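Taltedell Community Help
Workshops and Shared Rooms > Benches and Hand Tools

Care of a light wooden bench top, and where to keep the hand tools

Posted by Plurton Workroom Desk, 22/03/2021

Our workroom has taken over a light wooden workbench from the former print studio. Members use it for small assembly and repair work, and we are required to submit a care procedure before the room opens to evening users in April.

We request advice on two matters. The first is whether the top should be oiled, varnished or left as it is. The second is the storage of small hand tools. Our present rules state only that tools "shall be returned after use," and they do not say where. 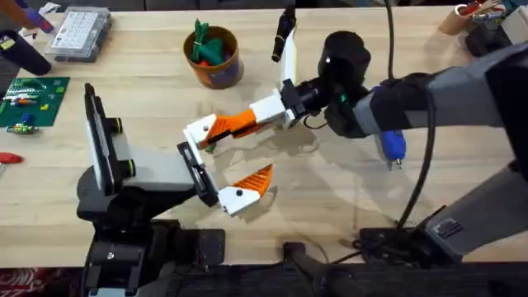 The care procedure must fit on one page and must be suitable for members who have no experience of woodwork. It should cover screwdrivers and similar tools first, as these are borrowed most often. The blue-handled one at the right-hand side of the bench has a short metal tip, and we are concerned that tips of this kind will mark the wood if they are put down carelessly. We do not wish to prohibit the use of metal tools. The budget for materials is 300 dollars, and any finish must be dry within 2 days.

Posted by Sultana Joinery Advice

Thank you for your inquiry. We recommend a hardwax oil for a bench of this type. Varnish gives a harder surface, but a scratch in varnish is difficult to repair in one place, and the whole top must usually be sanded again. An oiled top may be sanded lightly where it is damaged and oiled once more.

The procedure is as follows. Clear the bench as far as its fixtures permit. Sand along the grain with fine paper and remove the dust with a slightly damp cloth. Allow the wood to dry fully. Apply a thin coat of oil, wait 15 minutes, and wipe off all excess. Consult the label for drying times before you apply a second coat. Cloths used with oil must be laid flat outdoors to dry, as they can catch fire if they are left in a heap.

Any equipment that is fixed to the bench should be masked at the base with paper tape. Do not allow oil to run beneath a mounting.
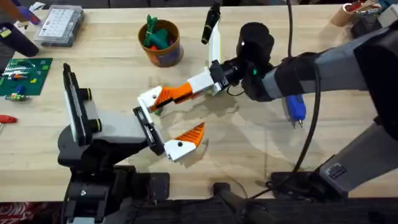
With regard to hand tools, a shallow tray with a felt lining is sufficient. It should be placed within reach of the person working, and the rules should name it as the place to which tools are returned. A rack on the wall looks tidier, but in our experience members do not walk to it in the middle of a job.

Posted by Flundex

Agree with the tray. We used an old baking sheet with a piece of carpet in it and it has served well. Do not use furniture polish on the bench, it becomes slippery. See also thread 3,287 on dents, the damp cloth and iron method is explained there.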